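Odadbridge Works, packing hall: monthly walk-round, December

Ticks mean fine. Crosses mean somebody gets an email. Comments are mine and have been toned down once already. 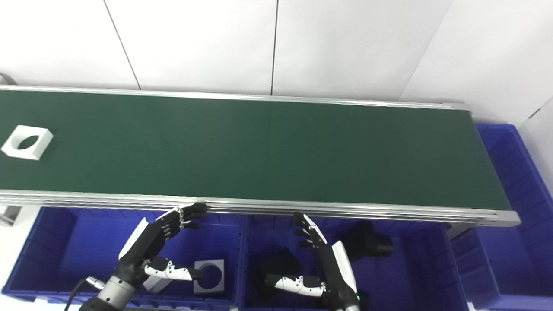 *Item 3: green belt with the silver rail, white block left on it.*

## Floor and exits

- [x] **1. Fire doors open from inside.** Both of them. The east one needs a shoulder, which I gave it. Please ease the hinge before the next person has to.
- [ ] **2. Walkways clear.** Pallets from the Teline delivery are parked on the yellow line again. The line was repainted in the fall at a cost I have been asked not to bring up. It goes around things. Things do not go on it.

## Conveyors

- [x] **3. Belts free of loose items at shutdown.** Passed with a note. One white block on the green belt. Small stuff, but the checklist says free, and a block is a loose item whatever anyone feels about it. Moved to the bench.
- [x] **4. Emergency stops tested.** All tested, all stop. The one by the tape machine now has its label back on, the right way up.
- [ ] **5. Guards fitted and screws present.** Line 2 guard is held on by three screws and a zip tie. The zip tie is neatly trimmed, so I can tell somebody cared. Fit the fourth screw.

## Electrical

- [x] **6. Panel doors shut and locked.** Yes. Key is on the hook marked KEY, where it has lived since before my time.
- [ ] **7. Extension cords in date.** The kettle cord has a test sticker I can't read, on account of the tea. Treat as out of date. Kettle is out of service until tested, and I am aware of how this will be received.
- [x] **8. Emergency lighting.** Held up for the full test. I did the last part of it sitting down.

## Fire

- [x] **9. Extinguishers charged and on brackets.** Fine throughout. The one in the office had a Santa hat on it. Hat removed and left on the desk.
- [x] **10. Alarm audible everywhere.** Measured 88 decibels at the far end of the hall. Also audible in the restroom, confirmed by an occupant.
- [ ] **11. Drill carried out this quarter.** No. See last quarter's comment, which was also no.

## Lifting and storage

- [x] **12. Rack load signs posted.** Bay limit is 2,290 pounds and the sign says so in numbers you can read from a forklift.
- [ ] **13. Racks undamaged.** Upright on bay 23 has a fresh dent at fork height. No incident form. I assume the rack walked into something. Bay to be unloaded and roped off until Krishnan Racking has looked at it.
- [x] **14. Ladders tagged.** Yes, and the wobbly one is finally gone. I watched it go into the dumpster.

## First aid and chemicals

- [ ] **15. First aid box stocked.** Plenty of eye wash, one glove, no bandages wider than a finger. Reorder.
- [x] **16. Cleaning products labeled.** The Flikari degreaser is in its own bottle this month. Thank you to whoever stopped putting it in the lemonade one.

## To fix before the next walk-round

| Item | Job | Who |
|---|---|---|
| 2 | Move pallets off the walkway | Goods-in |
| 5 | Fourth screw, line 2 guard | Maintenance |
| 7 | Test kettle cord | Maintenance, soon, please |
| 11 | Hold a drill | Shift leads |
| 13 | Rope off bay 23, call Krishnan | Warehouse |
| 15 | Restock first aid box | Office |

Incident forms are in the tray by the time clock. The pile is exactly as tall as it was in the summer.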